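# Is Heavy Stuff Always Strong? (And Other Things People Say About Plastic)

People will tell you that a thick thing is stronger than a thin thing. I don't fully believe it, and by the end of this page I hope you won't either.

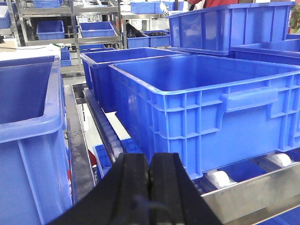
Let's start with a sheet of paper. Hold it by one short edge and it flops over like a tired dog's ear. Now fold it back and forth like a fan, hold it by one end so the folds point away from you, and it sticks straight out. You didn't add any paper. You didn't glue anything on. The only thing that changed was the shape. Plastic can be made stiffer with shape too, and you can see it on the big blue crate, which has ribs running up and down and sideways all over its outer wall, and a thick rolled rim along the top. The inside is smooth. If you have a crate or a tub at home, run your finger over the outside and see what you find.

## So what is a rib?

A rib is a raised line of material that stands up from a flat wall. When you try to bend the wall, the rib has to bend too, and a rib is very hard to bend in its tall direction. Try it with a ruler. Lay it flat and it bends easily. Turn it on its edge and push down, and it hardly moves. Same ruler!

My neighbor Engelbert Egger used to mold plastic parts at a place called Kuster, and he told me ribs are "free strength." I like Engelbert, but I don't buy the word "free." The metal mold is harder to make when it has ribs in it. Dirt also gets stuck between them. His sister Rosalie washed tubs for a fruit seller in Walatport for seven summers, and she has nothing nice to say about ribs at all.

## Things you may hear, and whether I believe them

**"Thicker is always better."** No. Thick plastic cools slowly after it is molded. The outside goes hard first while the middle is still hot, and as the middle shrinks it can pull the surface in and leave a dent. Look for little dips on the back of a cheap toy. A thinner wall with ribs can come out flatter.

**"Plastic lasts forever."** Sort of, and be careful with this one. Plastic can take a very long time to break down in nature. But a plastic chair left out in the sun can turn chalky and crack long before it is gone. Lasting a long time as trash and lasting a long time as a chair are two different things.

**"This tub holds up to 200 pounds."** Maybe. I once had a storage tub called a Rilon that said this on the sticker. Held how? Sitting on the floor, the floor does most of the work. Lifted by its handles, the handles and the bottom have to do it. Those are two very different tests, and the sticker didn't say which one they did. When you read a big number, ask what was going on when somebody measured it.

## Test it yourself

You need two sheets of paper the same size, two stacks of books the same height, and a pile of coins.

1. Set the stacks of books a hand's width apart.
2. Lay one flat sheet across the gap. Add coins to the middle, one at a time, until it falls in.
3. Fold the second sheet like a fan, with folds as wide as your thumb. Lay it across so the folds run from one stack to the other.
4. Add coins again.

Write down both numbers. Then do the whole thing over, with new paper – one try doesn't prove much. Maybe you bumped the table.

Now turn the folded sheet so the folds run the other way, along the gap. What happens? I have my own guess, but don't take my word for it. Once you've tried that, look at the crate's wall again and think about why its ribs go in two directions.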